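**24 April 2025**

So the Grondurwood clothing swap is coming back, and I could not be happier about it! Those of you who read this column last year will remember me moaning that it had been dropped from the library calendar with no warning. Well, it's been picked up by the folks at Antunes, the fabric shop on the corner by the old bank, and they're giving over their whole upstairs for it in June.

I stopped in yesterday to get the details from Yetunde Ezeani, who has run the shop for 7 years and talks even faster than I do. She told me she'd been getting asked about the swap at the register pretty much every week since it stopped. "People come in for thread and stay to complain," she said. She cleared it with her landlord in March, and the flyers went up this morning (pale blue, you can't miss them, there's one on the door of the post office).

The last swap brought in 192 people, and if you were one of them you know the library's back room was not made for that. I spent most of it wedged between a coat rack and a stroller. The upstairs at Antunes is a lot bigger and it has windows that open. It does have stairs, though, and I asked about that. There's a freight elevator at the back which Yetunde says will be running all day, and you can ask at the register to be taken up in it.

The rules are close to the old ones. You bring clean clothes, you get a ticket for each piece, and you trade your tickets for whatever you like. The limit is 20 pieces a person. Coats count as two tickets, which I think is fair, though my neighbor has strong feelings the other way and has asked me to say so in print. There you go, neighbor. Kids' clothes get their own table this time and don't need tickets at all, you just take what you need. Shoes are out. I'm sorry about the shoes too.

Anything left over at the end goes to the thrift store on Ladon Street, and they've agreed to send a van so we don't have the bag mountain on the sidewalk like before.

The other new thing is a mending corner. Huia Goodwin, who used to teach sewing at the high school before she moved out to Prorkavus, is driving back in for the day and will fix small stuff on the spot. Buttons, hems, that sort of thing. She told me on the phone that she will not be doing zippers, and she said it twice, so please don't show up with zippers. It's free but there's a jar, and the jar money goes toward new needles and thread for the school's sewing room.

Doors open at ten and close at 3. If you want to help with setting up, leave your name at the shop. They could use a few more people for hanging and sorting, and helpers get to pick one piece before the doors open (I have already signed up, I'm not proud). Drop-off in advance starts the first week of June, during shop hours only. Please don't leave bags on the step overnight, there was rain last time and a whole lot of good sweaters got ruined.

I've been going through my own closets this week and it's slow work. My rule is that if I haven't worn it in two winters it goes, and then I make an exception for every other thing I pick up. Sweatshirts are the worst for this. I'd love to hear how the rest of you decide, so write in and I'll run a few of the best answers next time.

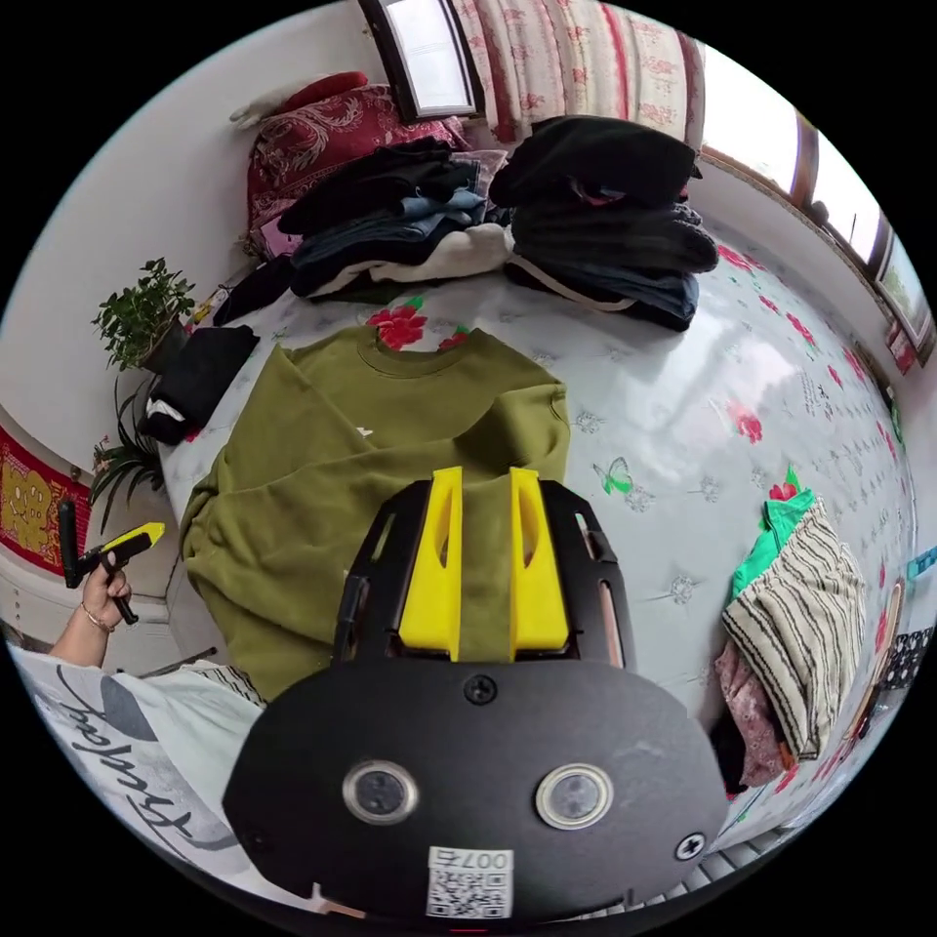

## Also this week

The farmers market is back on the green, and the honey lady has moved to the far end by the bandstand.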